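Wenatcombe Playroom: Toy Food and Storage Check
Sheet 15, with comments. Room use: Wokenby side, play kitchen corner.

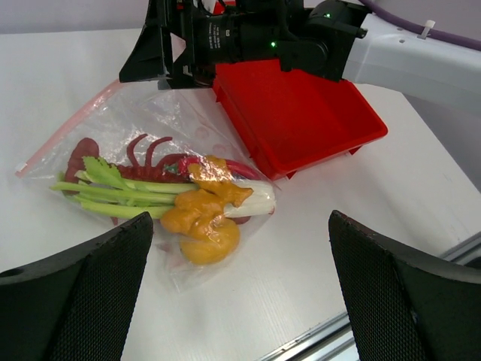 Item 1 to 5: toy produce in clear zip-top bag, red tray alongside.

Results are pass, fail or query. A query means I am not convinced and want it looked at again before the set goes back on the shelf.

1. Bag is clear and contents can be seen without opening
Pass. The lobster, celery and ginger can all be picked out through the plastic. I still don't see why we moved away from the lidded tubs. The Plunwood storage guide says bags "save space," and they do, but so does owning less toy food.

2. Bag suitable for use around under-threes
Fail. It is a plastic bag. Staff may handle it, children may not, and the bag is to go back up high as soon as it is emptied. I have written this on three sheets now.

3. Thin or projecting parts
Query. The lobster has two thin curled antennae. Bend each one, pull each one, and look at the base for splits. "Seemed fine" was entered last time, with no word on whether anyone pulled anything.

4. Small parts and loose ends
Query. Check the leafy tops of the celery and the lumps on the ginger for bits that could be bitten off. Use the small parts cylinder. Holding a piece up and judging by eye does not count, whatever the December sheet says.

5. Tray
Query. Red, plastic, shallow. Run a thumb along the whole rim for cracks. Shallow trays are fine for sorting but I doubt this one will hold a full set once children start piling things in.

6. Cleaning record
Fail. Log entry 393 says "toy food washed" and gives no method and no initials. I can't tell which set was washed, or with what. Drying time must be entered as well. Toys bagged damp will smell, and then we buy new ones.

7. Labels and stock number
Query. Stock number for this set should be 1338. Write it on the bag and on the list inside the cupboard door — both, please. The list currently shows Rennie shelf, and the Rennie shelf was taken down before summer.

8. Table surface
Pass, with a comment. White top, wipes down easily. Edges and legs belong on the furniture sheet and I have not passed them here.

9. Supplier paperwork
Fail. The folder has a delivery slip and a leaflet. A leaflet that says "tested for safety" is advertising until I see the test report. Ask again.

Action
Keep the set out of use until 3, 4, 6 and 9 are cleared. Recheck in 9 days. If the paperwork has not arrived by then, the lobster goes first — I don't trust those antennae.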